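Hedvika Trnka kept the front-of-house at Skerno going for most of the time the restaurant was open, and when it closed she took a job few of her colleagues would have wanted. She buys and sells used tableware. Her business, Stinow, rents plates, bowls and serving pieces to caterers, and it sells whatever is left over to people who walk in off the street in Herthorpe.

She spoke with Hemi Bolger at the shop on 6/26/19, before opening.

The first question was how a person gets into secondhand dishes. Trnka said it started with the closing sale. The owners had 1065 pieces to get rid of and no plan for them.

"They were going to call a hauler," she said. "I asked what they wanted for the lot and they gave me a price I could pay. I didn't have anywhere to put it. My brother-in-law moved his car out of the garage and he has not had it back since."

She sold the first set to a neighbor who was planning a graduation party. The neighbor wanted to rent, but Trnka didn't know what to charge for that, so she sold the set cheap and bought it back the next week for less. After the second time this happened she wrote up a rental sheet.

Most of the stock now comes from estate sales and from restaurants that change their look. Trnka said restaurants are easier to deal with. The pieces match, they were made to be knocked around, and the manager usually wants them gone by a certain hour. Estates take longer.

"A family will have a good set that came out at holidays, and they think it's worth a lot," she said. "Sometimes it is. More often there are ten thousand of them out there and young people don't want a plate that can't go in the microwave. I have to say that to someone who ate off it as a child. I try to say it slowly."

Asked what people do want, she answered right away: bowls. Wide, fairly shallow ones, good for pasta or a salad. She said she could sell 20 of those in the time it takes to sell one gravy boat. Cups are slow. Saucers she hardly buys at all, and teapots only if the lid is the original one.

Color goes in and out. Plain white is always steady for the rental side because caterers can fill gaps in it. For the shop, she looks for yellow, rust and dark green, and she pays more for a pattern if she already has part of it.

Bolger asked about chips and cracks. Trnka runs a thumb around every rim and then taps the piece with a knuckle. A sound piece rings. A cracked one gives a dull knock, even when the crack is too fine to see. She pays nothing for a cracked piece and won't give it away for food use either. Those go to Chong, a tile workshop two streets over that breaks them up for mosaic classes.

"I had a customer get upset with me about that," she said. "She wanted a cracked platter for her wall. So I sold it to her for the wall. I wrote 'wall' on the receipt."

Washing takes up more of the week than anything else. Trnka does not stack dishes in the sink, and she carries them between rooms in plastic tubs, never in her arms. She learned that at Skerno, where she once saw a server lose a whole armful on the back steps. The server cried and the cook swept up. 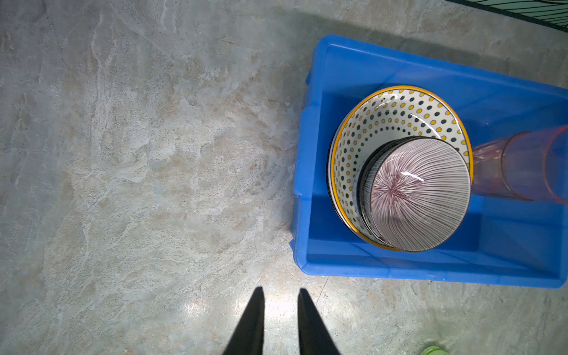
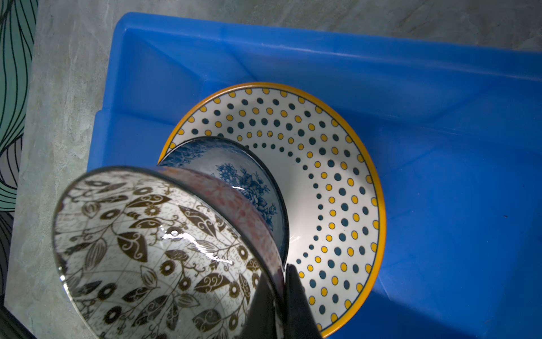

Storage is the part of the business she would change if she could. The shop has a back room with steel shelves, and the overflow is still in the garage. She sorts by rim color first and by shape second, which she admits is the reverse of how most dealers do it. A white plate with a mustard-yellow band will go next to a dotted bowl with a yellow-orange one, even if they came from different makers, and customers often buy the two together. "People set a table by color," she said. "They don't turn things over to read the bottom."

Her prices are on small paper tags tied with string. She tried stickers in May and spent days getting the glue off. The rental side now brings in more than the shop, and nearly 100 of the place settings were out on the morning of the interview, most of them at a single wedding.

Bolger asked whether she missed the restaurant. Trnka said she missed the staff meal at four o'clock — rice and whatever was left — and the noise just before the doors opened. She doesn't miss closing up. At home she eats off 2 plates that don't match, both too scratched to sell, and she has turned down a new set from her sister.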